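FOR RELEASE 8th April

Acheampong Home Help puts its own folders in charge of teaching the Erkitz folding arm

SARNHAM – I'm Kekeli Arthur, and I run the laundry side of Acheampong Home Help, which means I've folded more school socks than anyone should have to. I'm chuffed to announce that our crew has started a folding program with Horkberg, the people developing the Erkitz folding arm. The arm will be going into our sorting depot, and the people showing it how to fold are the ones who already do it for a living.

We wash, fold and put away for 80 households across Sarnham. A lot of that is kids' gear, and kids' gear is fiddly! It's small, it's stretchy, and half of it has patches or cuffs that won't sit flat. So that's where we've started: on a bed, where plenty of our folding gets done anyway, with hand-held grippers instead of fingers. A little pair of striped trousers with dark knee patches is the sort of thing we mean. You bring the pads in from either side, take hold of the fabric and fold it the way you normally would, only slower (and with a fair bit more muttering on day one).
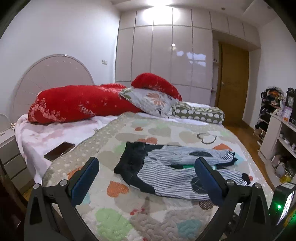 What changes for the crew

Eight of our folders have signed up, and every hour they spend on the grippers is paid at their usual rate plus a training loading. We're aiming for 1,000 recorded folds by the end of May. No shifts are being cut to make room for it.

Once the arm is in the depot it'll take on the big repetitive piles – tea towels, pillowcases, plain tees. Home visits stay with our people, and so does anything a customer has asked us to treat gently. I've been pretty blunt with Horkberg about sore wrists and shoulders, and anybody on the crew who wants fewer hours at the folding bench can put their name down now to swap some for home visits.

Nii Asante has been folding with us for five years and was the first to have a go.

"I thought I'd hate it," Nii says. "You lose all the feel in your fingertips, so you've got to watch the cloth the whole time. Stripes help, believe it or not. You can see straight away when it's gone crooked. I'd still rather be asked how I fold a pair of kids' pants than have a machine turn up that's only ever met a towel."

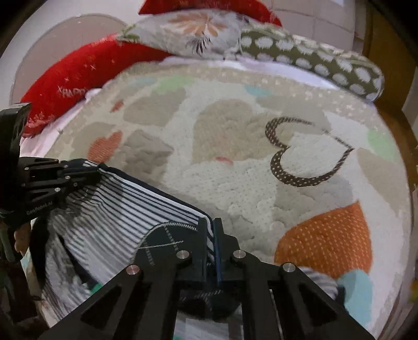
A striped garment held between two grippers on a patterned bedspread.

We'll be holding an open afternoon at the Sarnham depot in May, with grippers for visitors to try and a pile of tea towels you're welcome to help with. Customers who'd like to know more can ask their regular folder or ring the depot.

Media contact: Kekeli Arthur, Acheampong Home Help, Sarnham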